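Seventy goes before tea

So August has mostly been me, two robot arms and a great deal of black cloth. I keep promising a proper update on the Pretorius project and then coming home too tired to type, but I've got a mug of something and a quiet evening, so let's have a go.

Quick recap if you've wandered in from the sourdough posts (hello!). We're trying to teach a pair of arms to do small kitchen jobs by showing them, over and over, what a good attempt looks like. I drive the arms by hand, everything gets recorded, and the recordings go off to the learning side at Gidport, where people much cleverer than me turn them into something the arms can run by themselves. My bit is the showing. One go is called an episode, and a good afternoon is 70 of them.

The current job is a tidy-up. Pick the little thing up, put it in the bin, move the cutting board to wherever the sheet says. It sounds like nothing. I thought I'd be bored stiff by the second day and I wasn't, mainly because I was so bad at it! You forget how much your own hands do without asking you. Mine kept wanting to twist at the wrist halfway down, and the arm did exactly that, very faithfully, and knocked the board sideways. Nineteen of my first lot went straight in the discard folder. I've still got the note that came back with them, which just said "lots of wobble".

What I've learned since, mostly the slow way:

Go slower than feels polite. If I rush the last bit before the fingers close, I overshoot and have to shuffle back, and then the shuffle gets learned too. I had a whole batch with a funny little backward hop in it because I'd got into the habit.

Mix up the starting layout properly. I was dead sure I was being random, and then I looked back through a session and the bin was in nearly the same place every time (left a bit, same angle, like laying the table for guests). Now there's a script called Flekero that tells me where things go before each episode, and I do as I'm told, even when it picks somewhere awkward.

Keep some of the fumbles. I used to bin anything with a dropped item, but if I drop it and calmly pick it up again, they want that one. The hesitating ones, where I hover about for 8 seconds wondering which arm to use, they really don't want.

And label as you go. I left a day's worth until the evening once and couldn't tell a "regrasp" from a "slip" by the end. Never again.

The cutting board is still my enemy. It's flat, it lies on a flat table, and getting a fingertip under it is the sort of thing that makes you mutter. My best way so far is to nudge one side with the left arm and catch the opposite edge with the right, which works perhaps two times out of three. The Ulleck rig down the corridor has a softer mat on top and I'm very jealous of it.
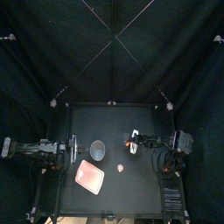

Grey bin, pink board and the small pink and white bit, with an arm either side.

I've got 2 more layouts to get through before the set is finished, then it all gets checked and I find out how many of mine survived. After that there's talk of moving on to cloths, which fold and flop and never land the same way twice, so I expect the muttering will get worse.

Somebody asked in the comments last time whether my driving has got better or I've just got used to being told off. Bit of both, I think! I did catch myself reaching for the kettle very, very slowly this morning, with the handle lined up dead straight. Right, tea's gone cold. More when the numbers come back.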